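Room for one more shelf
By Ewurabena Lamptey
May

Mehwish Naqvi has been fitting bedroom storage for long enough that her tape measure has been replaced more often than her van, and she is very happy to talk about it – so happy, in fact, that our tea had gone cold before we got past hinges.

Her company, Drillitz, began with alcove shelves. "People would ask me for a shelf and then show me a heap of jumpers," she says. "So I'd say, well, shall we think about drawers?" The drawers led to whole walls, and she now has 4 fitters working alongside her.

I asked what people get wrong when they measure up. "Skirting boards! They measure above the skirting, bless them, and the cabinet is made, and then it won't go back to the wall. Measure at the floor, in the middle and at the top, and give me the smallest." 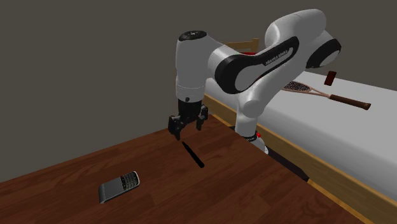 A wooden table and a bed against a plain wall.

She is just as firm about hanging space. Shirts and jackets manage nicely with 1000 mm, she reckons, but a long coat wants a good deal more, and she likes to see the longest thing you own before she draws anything.

And the cost? A recent run of oak-fronted cupboards came to almost £3000, fitted, though she is quick to say that painted doors bring it down. "Keep your old carcasses if they're sound. I've put new doors on cupboards older than I am, and they looked lovely."

Her own wardrobe, she admits, still has no handles.

Contact us | © Trindade Home Pages | Back to top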